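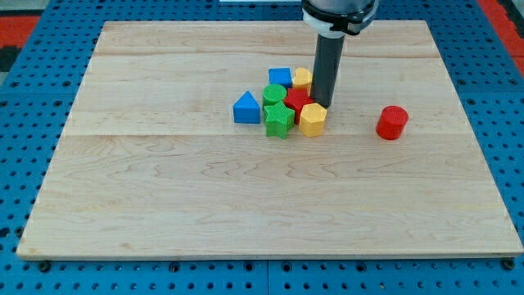

4.2 How people group loose shapes

I came into this part of the study with a hunch I was pretty fond of, namely that adults asked to "put the blocks together" would sort them by color. Most of us learned our colors and shapes off toys like these, and color jumps out first, right? Well, the sessions at Plindwood cured me of that. What we kept getting was the huddle, a tight little crowd of pieces with no sorting in it that I could find. Figure 3 has a good one, up toward the upper middle of the wooden board, with the blue triangular prism out at the far left while the blue cube sits at the back beside a yellow heart. The green star is right in front of the green cylinder, so I suppose you could call that a color match (Sosina Abdella, who coded the layouts with me, did), but the other yellow piece, the hexagonal prism, is down at the front-right corner and nowhere near the heart.

Figure 3. A huddle layout on the wooden board.

We had 38 adults in the April round, and 32 of them finished both tasks. Each one got the same instruction, read off a card, and I tried hard not to add anything to it (I am a talker, so this took some practice). A layout went down as a huddle if the pieces sat close together and a stranger couldn't say what rule had put them there. That last bit is looser than I'd like. Sosina and I argued over it for most of a week, and we ended up scoring everything twice, first on our own and then side by side.

The star caused more trouble than any other piece. Its points poke out, so the blocks next to it can't sit flush the way two cubes can, and a pile with a star in it always has gaps. Does a gap count as a boundary between groups? Our first version of the coding sheet said yes, and it gave us some very silly answers. We dropped that rule and went by the outline of the whole pile instead, borrowing the idea from Ásdís Østergaard's Tekleab notes on table clutter.

I should also say that the board may be nudging people. It has faint seams where the planks meet, and I'd love to know if folks treat those as lines to stay behind. We didn't test for it in this round. A plain board with no seams is on the list for the next one.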